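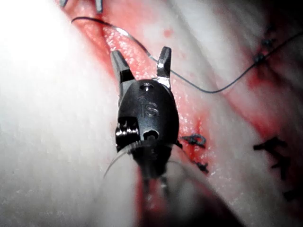 If a machine can put in a stitch, why can't it sew on my shirt buttons yet, a reader of the April edition wrote to ask, and would it at least fold the shirt afterward?

We get letters like that fairly often at Flinik, and we enjoy them. The short answer is no, neither one. A shirt slides around, the button is never where you left it, and Sarby has been set up for one kind of sewing on one kind of surface. Folding laundry, wiping counters and sorting bolts on a shop floor are other jobs altogether – please don't try them with these instruments. With that said, let's get your first practice run ready.

5. Setting up an assisted suturing run

1. Lay the practice pad on the base and smooth it toward the corners. A gentle crease is fine, but a pad that rocks under your finger needs to be seated again.

2. Open the Pultus panel and choose Assisted. Leave Automatic alone until you've finished section 6.

3. Bring both instruments in slowly, one from each side, and stop while there is still clear space between the jaws.

4. Pass the curved needle to one instrument and close its jaws. Wait for the panel to show Grip Held before you let go.
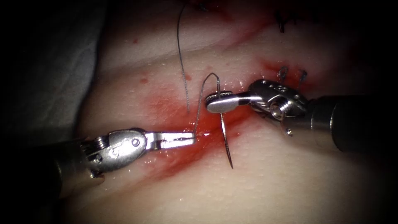
5. Guide the needle through one bite at a time, keeping your foot near the pause pedal. Sarby will follow your hands and steady the motion, but you are still the one deciding where the stitch goes.

6. Tie off, trim the ends, and press Save Run. The panel keeps your last 100 runs.

Note: Slack thread is what gives the software the most trouble, much as it does with yarn or a phone cord. If a loop drifts toward the jaws, pause and move it yourself.

Caution: Sarby is for practice pads only. Never reach between the jaws while the pedal light is green.

Note: Have the cables inspected after 3000 grip cycles, or sooner if the motion feels sticky – you'll know it when you feel it.

Flinik Support, Özkan Building | © 2025 Flinik | Contact us | Back to top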